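Stack them upside down: on the storage of paper cups in shared kitchens

The paper cup is treated as a consumable, and consumables receive little thought. They are ordered, opened, put somewhere near the kettle and replaced. My argument is that the stack itself, meaning its height, its orientation and the thing that holds it, deserves the same attention as any other piece of kitchen equipment.

A paper cup is a tapered tube with a rolled rim at the wide end and a recessed base at the narrow end. The rolled rim is the strongest part of it. It keeps the mouth round and gives the wall something to hang from when cups are nested. The base is comparatively weak and has the smaller diameter. A stack standing on its base therefore has its widest part at the top and its narrowest at the bottom, a poor arrangement for anything that will be knocked by sleeves.

Inverted, the column stands on a rim. The footprint is larger and the inner surfaces face downwards, away from dust and from whatever is being stirred nearby. The user also takes hold of the outside of the cup. With an upright stack most people put a finger inside the top cup and pull, and the finger goes exactly where the drink will go. I have watched this at the Zimedach canteen for two winters and it is close to universal.

The objection is that inverted cups are harder to separate. This is partly true. New cups leave the sleeve compressed, and the top one may bring a second with it. The remedy is to loosen the column when it is put out, by hand, with a slight twist every few cups. It takes less time than retrieving a doubled cup from someone who has already filled it.

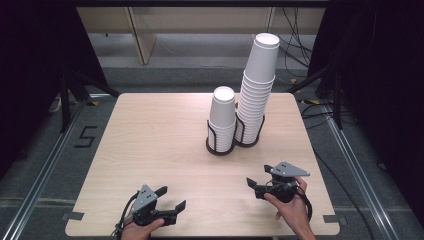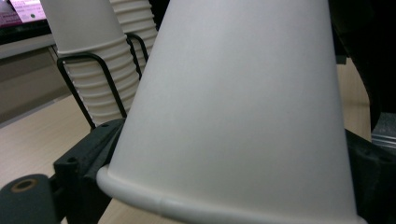
White paper cups, stacked and single.

Height is the second matter. The usual practice is to empty a whole sleeve into one column, and the column then leans. Two columns side by side are better, even if they are unequal. The shorter one is used first and refilled when it runs out, while the taller one acts as the reserve. A kitchen that gets through 700 cups a month does not need them all on the counter. I would put out no more than 30 at a time and keep the remainder sealed in the cupboard.

The third is the holder. Closed plastic tubes are popular with suppliers and I do not recommend them. They hide the level, they are awkward to wipe inside, and a cup that jams must be extracted with a knife. An open wire holder with a ring for each column does the work with less material. It restrains the lower part of the stack, where restraint is useful, and leaves the rest free. The Gimine catalogue lists several of both kinds, and the wire ones cost about 10 per cent less.

Printed cups raise a further difficulty. The lettering is intended to be read the right way up, so staff stack them upright to keep the name legible, and hygiene gives way to advertising. Plain cups remove the temptation. Tronitz changed to plain stock in May and the upright stacks were gone soon afterwards, without any notice being put on the wall.

Lids should be kept in a separate tray, also face down.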